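Máquina de lavar Erkik não centrifuga e a roupa sai encharcada (diário da avaria)

Abri este registo porque já contei a história três vezes ao telefone e de cada vez me esqueço de alguma coisa.

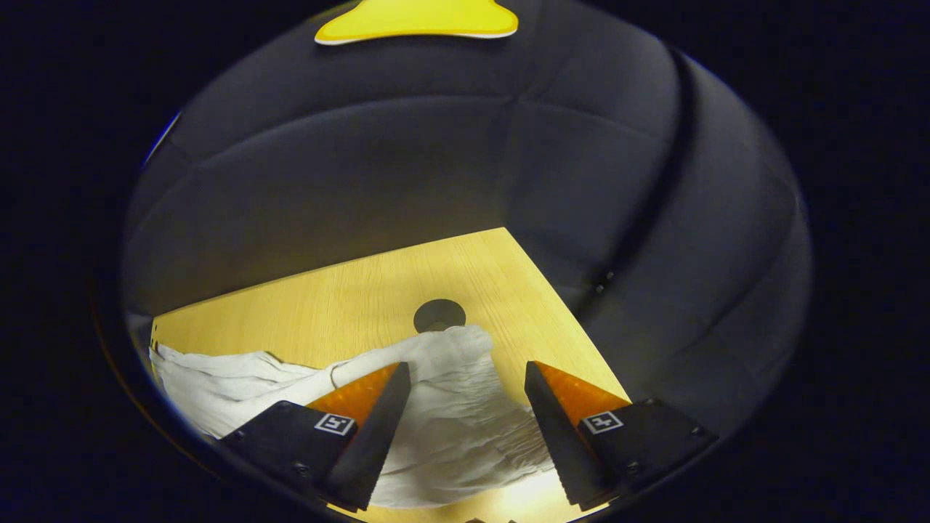
A máquina é uma Erkik de carga frontal, 8 kg, comprada em segunda mão. Até janeiro portou-se lindamente. Depois começou a parar na última centrifugação: o tambor dá duas voltinhas preguiçosas, pensa um bocado, volta a tentar e desiste. No visor fica o código E9 e a porta só abre passados uns minutos.

O que já experimentei:

Filtro da bomba: limpo. Saiu um botão, um gancho de cabelo e uma papa cinzenta que prefiro não descrever. Voltei a montar, pus a lavar toalhas, mesmo erro.

Mangueira de esgoto: tirei-a da parede e soprei (não recomendo!). Passa ar sem problema. Estava um bocadinho dobrada atrás do móvel, endireitei, e nada mudou.

Nivelamento: pus o nível em cima e o pé direito da frente estava no ar, vergonha minha. Acertei os quatro pés e apertei as contraporcas. Faz menos barulho, isso sim, mas o E9 continua lá.

Carga: com a máquina vazia centrifuga quase sempre. Com um lençol de casal sozinho falha. Com roupa miúda chega às 700 rotações e acaba o programa como se nada fosse. Foi aqui que comecei a desconfiar dos amortecedores.

Resposta da assistência (Fiona Lennox, balcão da Endimach): pediu-me para carregar num canto do tambor com a mão, largar e ver quanto tempo ficava a abanar. O meu parecia um barco. Ela diz que devia parar logo e que o E9 neste modelo é desequilíbrio, nada a ver com a bomba, portanto escusava de ter andado de rabo para o ar a limpar o filtro. Enfim, precisava de limpeza na mesma.

Encomendei 2 amortecedores da Torker. Os da De Graaf também servem, mas o prazo de entrega era até 9 dias e eu já ando a torcer lençóis à mão na banheira.

Atualização: troquei-os ontem à noite. O da esquerda sai bem por baixo, o da direita tem o pino virado para a parede e foi preciso deitar a máquina sobre uma manta. O antigo da direita abria e fechava sem resistência nenhuma. Primeiro teste com toalhas: terminou sem erro. Segundo teste, o tal lençol de casal: fez uma tentativa falhada, redistribuiu e depois centrifugou até ao fim.

Deixo o pedido aberto mais uns dias. Falta-me experimentar o edredão, e a Fiona quer saber se aquela primeira tentativa falhada se repete. Se alguém tiver o mesmo modelo e souber se as molas de cima também costumam ceder, diga qualquer coisa!

Última atualização: 10 de fevereiro de 2022

Contacto | © 2022 Todos os direitos reservados | Voltar ao topo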